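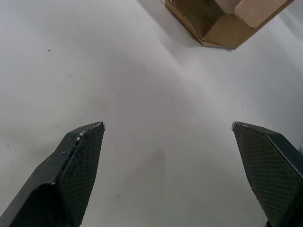 Packers wanted, Putport

Kavell is taking on four packers for the small parcels room at our Putport site. The work is at a table. You fold a brown cardboard box, check the order slip, put the goods in with paper, close it and pass it on. Orders are mostly kitchen goods and stationery, and nothing weighs more than a full grocery bag.

Start: November 2021
Length: 3 months, with a chance of staying on
Shifts: early or late, your choice when you apply
Reference: 472

You will stand for most of the shift. Stools are available. Tables get wiped down at the start and end of every shift and whoever is on that table does it. Phones stay in the lockers.

No packing experience needed. You should be able to read an order slip in English, tape a box straight and work at a steady pace next to other people. We train you for the first two shifts at full pay. Shoes must be closed-toe. Gloves and box cutters are supplied.

The bus from Kondcombe stops outside the gate. Parking is free but the lot fills up before the early shift.

To apply, pick up a form at the front desk or ask for one by mail. Put the reference on it and tell us which shift you want. People who applied in October do not need to apply again.

Comments (3)

tapegun_44: Is the late shift over in time for the last bus to Kondcombe?

Kavell Putport: Yes, with 20 minutes to spare.

mrsdell: Worked there two winters. Bring your own lunch, the machine is always out.

Recent listings
Forklift driver, Kavell, Kondcombe
Weekend cleaner, Smadi Bakery
Stock clerk, Smadi, Putport
Mail sorter, nights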